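I went over to Juduten's open house in January mostly for the free coffee and stayed until they were stacking chairs. They make gripper fingers for small home robots, and the whole afternoon was about one thing: which gripper can cope with the stuff people leave on a living room table. Chip packets, mugs, zipper bags, little wooden boxes. My kind of stuff!

Soledad Gallagher, who runs their testing, started us off with the human version. Before any gripper gets a turn, a person handles the same items while a head camera records, so there's something to compare against. I never thought of a plastic zipper bag as hard until she got going on it. It sags, it crinkles, it throws glare all over the place.
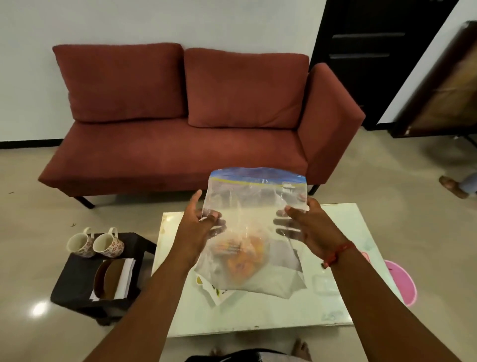 Then came the grippers. The Fenia is a plain two-finger parallel one and it was great on mug handles, but it kept pinching the bags right at the seal and letting go. The Mai has soft fingers (they feel like a swim cap) and got 10 out of 15 bag lifts, which had the whole room clapping. It's slow, though — I had time to eat a cookie between lifts. They had a Vastetti suction cup as well, and I'll be kind and say it did well on the tray.

Glossy white tabletops give the cameras trouble too, and Soledad spent ages on that. Her fix is boring: turn the lamp, drop the exposure, try again. I wrote that down for my own bench.
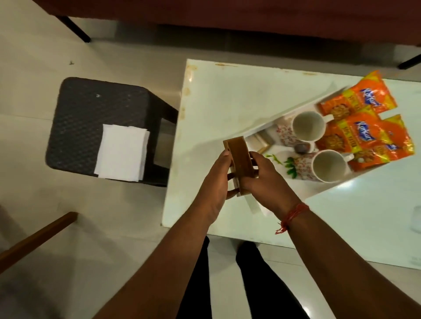

Can you put Mai fingers on a Fenia body? Soledad says the bolt pattern matches, but you have to load a different force profile in the controller first or the fingers fold over.

I asked about wear as well, and she swaps the soft pads every 2,000 grips. Mine would be filthy long before that. I came home with a bag of sample pads and a catalog, and I'm trying the pads on my old arm as soon as I find the right screws.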